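About Monbridge Computer Reuse

Monbridge Computer Reuse is a workshop and training school for desktop computer repair. We take in office machines that businesses, libraries and school districts have finished with, work out which ones are worth keeping, and get those ready for a second owner. The rest are taken apart for parts and scrap metal. We have been doing this work for 11 years.

We started in a two-car garage with one table and a shelf of donated towers. Today we have a ground-floor shop with a receiving area, a bench room, a parts room and a classroom. The shop handles 3000 desktops a year. Most of them are business models, built for desks in offices and front counters, and most arrive with nothing worse than dust, a tired hard drive or too little memory.

What happens on the bench

Every computer gets an intake number in receiving and then goes to the bench room. It is laid on its side on a slatted metal table and the side panel comes off. We look over the inside before anything is removed. Cables that have been pinched or unplugged are noted on the intake sheet, along with missing drives, missing memory and any bulging capacitors. 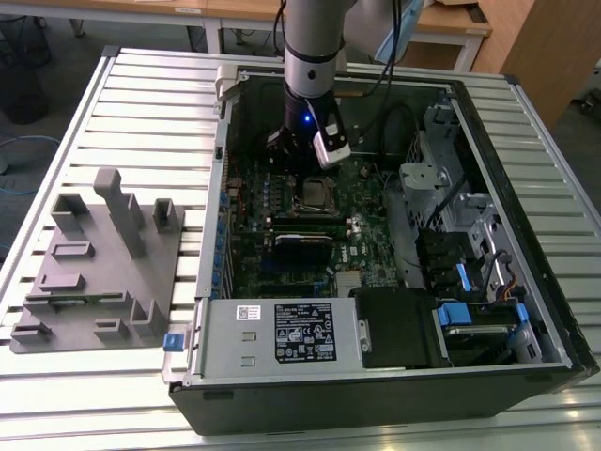
An open tower on the bench, with the power supply and drive bay along the lower part of the case.

After the first look, the hard drive comes out and goes to the wipe station under the same intake number. No computer leaves our building with its previous owner's drive contents on it. Drives that fail the wipe are destroyed, and the customer gets a written record either way.

The power supply is tested next. If it passes, the machine gets a full cleaning: fans, heatsinks, vents and the bottom of the case. We use brushes and low-pressure air. Fans are held still while they are being cleaned.

Processors and sockets

A good deal of our bench time goes into the area around the processor. When a processor has been pulled before the computer reaches us, the socket has to be checked under a light for bent contacts, stray thermal paste and dirt. A board with a damaged socket can sometimes be saved, but we do not sell it as a tested board until it has run for 24 hours in our burn-in rack.

New trainees spend a lot of their first weeks on retention brackets and levers. They learn to open and close them without scraping the board, and to put a processor in by its corner marks without forcing it. Memory comes next. The white clips at the ends of the slots break easily when they are pushed at an angle, and a broken clip can turn a good board into a parts board.

We see a lot of the same makes, which helps. Dell boards are common here, and our parts room keeps brackets, heatsinks, drive carriers and slot covers sorted by model so that one incomplete computer can be finished with pieces from another.
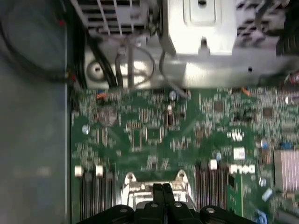

Training

The Grernus Bench Course is our main class. It is held in the evening from 6:00 to 8:30 and is open to adults with no repair experience. Classes are kept small, with 2 students to a bench. Each pair works on a real computer from our intake, and by the end of the course they have taken it down to the bare case and put it back together.

Topics include:

Reading the labels printed on a motherboard
Front panel connectors and header pins
Seating processors and memory
Replacing the coin-cell battery and resetting the clock
Power supply testing
Drive removal and wiping
Writing up a repair so the next person can follow it

The printed labels get a full evening to themselves. Most desktop boards tell you a great deal if you know where to look, and students who learn to read them spend less time searching for manuals. We ask everyone to find the battery, the speaker, the fan headers and the front panel header on three different boards and sketch where each one sits.
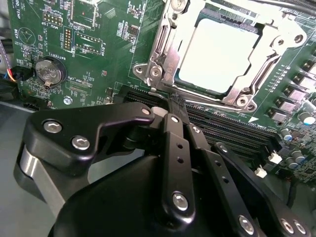
Processor in its retention frame, with the coin-cell battery and labeled headers on the same board.

A second class, Hedo Level Two, covers board faults and basic soldering. It starts each June and students need to have finished the Bench Course or show equal experience. Tools are provided in both classes. Please wear closed shoes and tie back long hair.

Where the computers go

Finished desktops are sold in our front store or placed through partner schools and job centers. Each one is sold with a wiped or new drive, a fresh clock battery, a power cord and a 90-day shop warranty. We do not sell monitors or printers, and we can't accept tube televisions.

Cases, brackets and other steel parts that we can't reuse go to a local scrap dealer. Circuit boards and wiring go to Gündoğdu Metals Recovery, which has taken our electronic scrap since we moved into the current building.

Donating equipment

We accept desktop computers in any condition, with or without drives. Laptops are accepted if the battery is not swollen. Small loads can be dropped off at the receiving door between 9:00 a.m. and 4:00 p.m. Please bring equipment inside and wait for a receipt. For office cleanouts, contact the shop ahead of time so we can arrange a pickup and have pallets ready.

If you are removing computers from a network yourself, leave the side panels on for the trip and keep loose screws in a bag taped to the case. Keyboards and mice can go in a separate box.

Visiting the shop

The front store is on the street side of the building. Receiving is around the back, next to the loading ramp. Tours of the bench room are available to school groups and employers by appointment, and the request form is at the front counter.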